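Home | Stories | Poems | Serials | About us | Submissions

The Folding Lesson

by Annick Grewal

Themis Giannakopoulos had folded shirts for most of his working life, first in his mother's laundry in Cliduvbridge and afterwards in the big one at Lemieux that took in the hotel sheets, and it had never once occurred to him that he might have to explain how it was done. You picked the thing up and you folded it. So when Chutima Yimyam sat him down in front of two handles on a stand and told him, very kindly, that the arms would do whatever his own hands did, he nodded as if he understood and then sat there for quite a while without moving at all.

"Take your time," she said. "They don't mind waiting."

"Do they mind being dropped on a shirt?"

"I mind that a little," said Chutima, and went to put the kettle on.

The first morning was dreadful. He would reach for a sleeve and the arm would reach for a sleeve, yes, but a thumb's width too high, and it closed its two black fingers on nothing and held on to it proudly. He kept wanting to feel the cloth. That was what he missed – all those years he had known cotton from polyester by the drag of it under his palm, and now he had to do it all by looking, like a man buttering toast through a window. By lunchtime he had a crick in his neck and one shirt folded, if you were generous, and Gordon Pelletier from the office upstairs had come down to be generous about it.

"We need 182 good ones," Gordon said. "By the end of October, ideally."

"Then you had better go back upstairs," said Themis, "and let me get on."

He did get on, though, in his own way. He stopped trying to be quick, and he started talking, which he had always done over the ironing and saw no reason to give up. Left sleeve first, my dear, and lay it in flat, don't tug it. Now the other one. Now come up from the hem. Chutima told him that the arms could not hear a word of it, that Nillham (they called the whole contraption Nillham, after a village where she had once had a nice holiday) would learn only from how he moved. He said that was quite all right, his daughter had never listened either, and she folded beautifully.

By the second week he was keeping thirteen shirts in a pile by his chair, and he had favourites. The blue ones were dull. The one he liked best was red, with striped cuffs, the sort of thing a boy wears to kick a ball about, and it was a devil to fold.

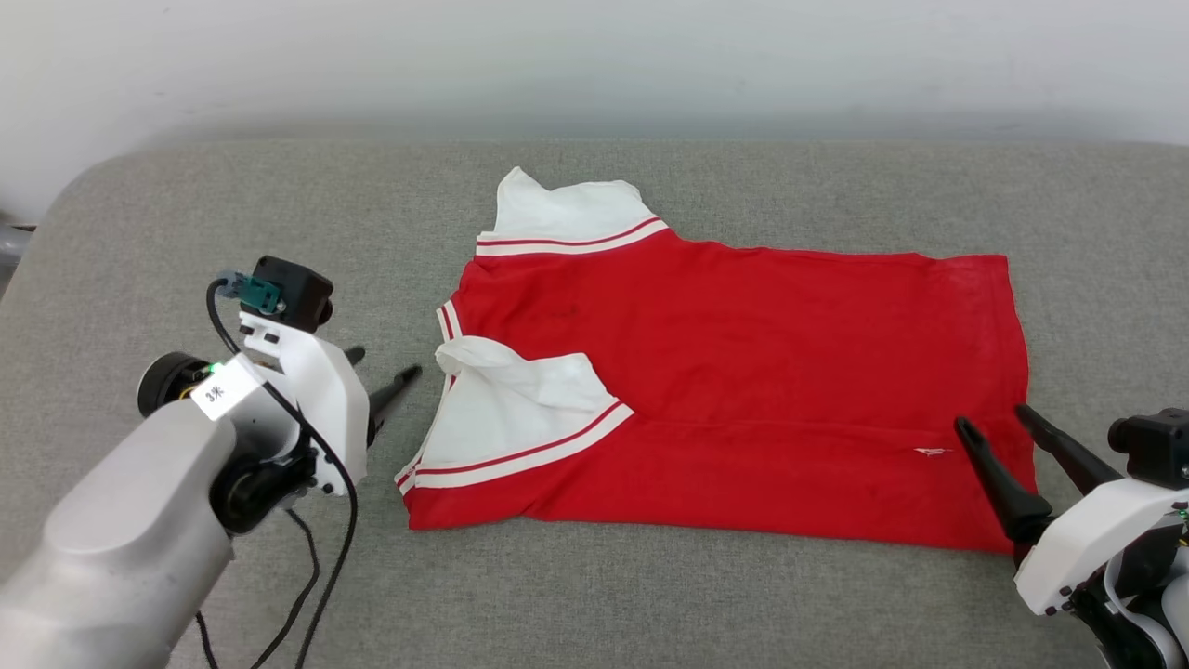
"You always slow down on that one," Chutima said, leaning on the back of his chair with her tea.

"It has opinions about its sleeves."

"Gordon will say it's bad for the average."

"Gordon puts his jumpers away in a ball, I've seen his cupboard." He eased the handles apart again, and then stopped, and thought about his mother, who used to go back and smooth a cuff twice even when the queue was out of the door. He had not thought of it in years. "If I do it over, does it learn that I did it over?"

"If you leave it in, yes. It learns the going back as well."

"Good," said Themis. "Leave it in."

It was nearly six when they let Nillham try by itself. He took his hands right off the handles and put them in his lap, where they felt enormous and in the way. The arms came down slowly, took the left sleeve, laid it in, took the other, and then one of them went back to the first cuff and gave it a small pat it did not strictly need.

Chutima wrote something in her notebook. Themis found that he had to look for his handkerchief, and that it was, as always, in the other pocket, folded in four.

Print this story | E-mail this story to a friend

Recent stories
The Ferry to Sateo, by Dwight Gagnon
A Coat for the Piano Tuner
Mrs Hallam's Second Greenhouse
What the Postman Kept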